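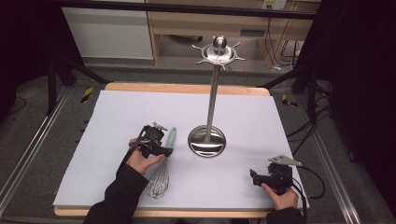 Hanging Up a Whisk, 500 Times
Pictures and notes from the kitchen table at Grerura

Welcome to the least glamorous gallery on our site. The one with the warehouse arm gets all the visitors, and fair enough, it has a forklift in it. This one has a whisk.

We spent most of August collecting examples for Ferraro, our two-handed manipulation model, which has opinions about cardboard boxes and very little experience of kitchens. The job was to take utensils off the table and hang them on a round steel stand, the kind with little hooks all the way around the top. A person does the task with a gripper in each hand, the grippers record what they see and where they go, and Ferraro gets the results to study. The target was 500 good takes. The word "good" is doing a lot of work in that sentence and we'll get to it.

The table

Left gripper on the mint-green whisk, right gripper open and waiting its turn, stand with nothing on it yet. Most takes have a moment like this in them. The pale foam board keeps things easy to tell apart from the table, and it does nice things for mint green.

The grip is near where the handle meets the wires. We argued about this for longer than I'd like to put on a public web page. Heather Katene held that you should pick up a whisk the way you'd pick up a whisk. Sigrun Magnusson held that you should pick it up wherever leaves the loop at the end of the handle free, the loop being the part that has to go over the hook. They were describing nearly the same spot and it still took until lunch.

The instructions, as they stood by the end

Our first instruction sheet said "Hang the utensils on the stand." Everyone who read it did something different. The version we finished with ran to two pages, and these are the bits that survived:

Start with both grippers open and near the table.
Pick up with whichever hand is closer. Don't reach across yourself.
Lift, pause for a breath, then go to the hook.
If you miss the hook, try again in the same take. Two misses are fine. After the third, finish anyway and mark it.
Don't look for the easiest hook every time. Ferraro will notice before you do.
Let go slowly.
Don't talk to the whisk. (There is no audio. This was for the benefit of the other people in the room.)

The two-misses rule was Trinity Nakamura's and I resisted it. I wanted clean takes, all of them, like a cooking show where the cake is already in the oven. Trinity pointed out that a model raised on perfect takes has no idea what to do when the loop slides off the hook, and that our previous model had dealt with exactly this situation by opening its gripper and carrying on with great confidence to the next utensil, holding nothing. So the misses stayed in. I have come around to them. Some of my own are quite expressive.

The stand

A word about the stand, as it takes up so much of everyone's attention. It's polished steel from top to bottom: dish-shaped base, thin pole, hub with a knob on top. In a kitchen, lovely. In front of a camera it's a funhouse mirror with hooks. The base reflects whatever the room is doing, so every take contains a small, bent copy of the take.

Frøydis Midtbø, who looks after the tracking side, wanted to spray it matte gray. We had a short meeting. The argument for spraying was that the tracking would behave. The argument against was that people don't spray their utensil stands matte gray, and that Nollis, who asked for the kitchen work in the first place, were unlikely to mail out a can of paint with every robot. The stand kept its shine. Frøydis kept a note of the vote.

It also has a round hub that turns a little if you bump it, at least ours does, so the hook you were aiming for is sometimes a hook you were aiming for a second ago. New people find this maddening for one session and then stop noticing. Lorraine Marsden got so used to it that she started nudging the hub on purpose to bring a better hook around. Very clever, and completely against the sheet, until we put it on the sheet.

What the fingers see

Seen from the gripper, the job looks a lot bigger. The two fingers stand open over bare white table with a gray shadow lying across it, and the steel base is away up in the corner, well out of reach. The hooks don't come into it at all at this angle. 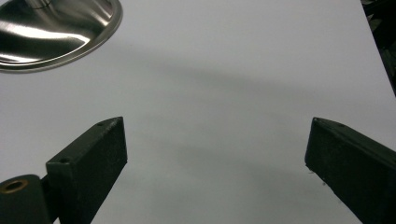 Trinity gives every new operator the same homework, which is to watch nine takes from the gripper's side before doing one. It changes how they move. People who have only seen the table from their own height tend to swoop. They know where the stand is, so why dawdle? Then they watch a swoop played back from the fingers, where the world goes by like the view from a washing machine, and the next day they're all moving like they're carrying soup.

There's such a thing as too careful, mind you. Our slowest stretch came right after a talk I gave about smooth motion. The average take got so long that Heather asked if we were hanging the whisk or escorting it. Those takes are fine to keep, but you don't want a whole dataset of them unless you'd like a robot that finishes the dishes in the spring.

Good takes, bad takes, and the other kind

We record everything and sort it afterward. The keepers go in one folder, the failures go in another, and there's a third folder called "hmm" that has grown faster than either. A few entries from the "hmm" log, as written by the people responsible:

Hung it on first try, wrong way up. Looks fine. Is it fine?
Right hand helped. Was not asked.
Sneezed at release. Whisk stayed on. Keep?
Very good take but I was thinking about something else.
Picked up, put down, picked up. Changed my mind about life.

Sigrun went through all of these and made the calls. Wrong way up is out. The helpful right hand is in, and there's now a label for it. The sneeze is in too, on the grounds that it's a disturbance with recovery, and people in our line of work pay good money for those.

Passing 300

The first 300 keepers came quickly. After that everyone had found their favorite way of doing it, and the takes began to look alike. Frøydis made a plot of the paths the grippers took through the air and it resembled a rope. One thick rope, going to one hook, with a few threads hanging off where somebody new had been on shift.

The fix was boring and it worked. Before each take the operator draws a card. The card says where to put the stand, which way the utensil should lie, and which hand starts. There are 40 cards. Lorraine wrote them by hand and laminated them, and nearly all of them are sensible. One says "somewhere inconvenient," and I can report that it gets the most varied results of the lot.

The rope has since turned into something more like a badly packed bale of hay. We're very proud of it.

Questions we get by email

Can I come and do some takes? If you can get to Sisevcombe, yes. Sessions are short and your wrists will thank us for that. Long sleeves are fine. Bracelets that jingle or swing are less fine. Write to Lorraine, who keeps the list.

Are you going to release the data? The kitchen set, probably, once Sigrun is done with the labels. She has asked us not to give a month.

Why a whisk? The handle is easy and the other end isn't. The wires are thin and bright, and they spring back if you squeeze them. The ladle was no trouble at all and taught us very little, poor thing.

Does Ferraro hang up the whisk now? Some of the time. It approaches well. It pauses for a breath, having learned that from us, although it doesn't breathe. It has also learned the little nudge to the hub, which Lorraine takes as a personal compliment.

Coming up next is drawers. We've bought a drawer. Trinity has already written the first instruction sheet, it says "Open the drawer," and we have two pages of corrections.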